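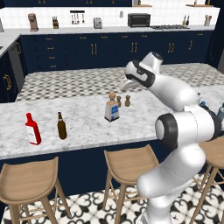 The Imholm kitchen arm - what to sort out before you order

25 May 2026
By the Stutik shop desk

I look after the arms side of our catalogue, and the Imholm is the one I get the most messages about. Nearly all of them start with "will it fit in my kitchen?" and then go quiet when I ask how wide the gap behind the stools is. So I've put the whole lot on one page, price talk included, and you can have a good read before you ring us.

What you're buying

The Imholm is a single white arm with black trim and a gripper at the end, and it's meant for picking up and putting down the ordinary stuff that lives on a worktop. Sauce bottles, pepper mills, that sort of thing. It comes with the arm, the gripper, the control box and two sets of finger pads (keep the spare set somewhere sensible, I've lost mine twice).

The base isn't included, and that catches people out! You can have the fixed floor base or the wheeled one. I'd go for the fixed base if you've got an island and you know which side you want the arm to work from. The wheeled one is handy if you're still making your mind up, but it does take up more floor.

Reach

Full reach is 800 mm from the shoulder. Sounds loads, and then you stand it next to a deep island and find the far edge is a stretch. Measure from where the base will sit, not from the edge of the worktop. And measure with your bar stools where they normally live, as the elbow swings out wider than you'd think and the lower part of the arm needs its own bit of floor. In our kitchen layouts I always put the stools in first and the arm second.

Tall thin bottles are the other thing to plan for. The arm can come down from above onto a short shaker quite happily, but if there's a long-necked bottle standing in front of it you'll want to leave some room for the wrist to come round.

Budgeting

I can't put one price on here because the base and the fitting change it so much, but these are the lines I'd have on your sheet:

- arm and gripper
- base, fixed or wheeled
- delivery (kerbside is standard, indoors is extra)
- fitting and a first set-up visit, which takes roughly 4 hours
- the yearly service
- a new set of finger pads now and then

Do ask about the layout service too. Send us your floor plan and we'll build your kitchen on screen with the arm in it, so you can have a look at the reach before any money changes hands. The fee comes off your order if you go ahead.

Stock and delivery

We've had the new batch in at Bedport since March. Fixed bases are going out with the arms, wheeled ones are a bit slower - drop me a line for the current wait.

Related items

Imholm fixed floor base
Imholm wheeled base
Spare finger pads, set of 2
Lockwood control box shelf
Kitchen layout service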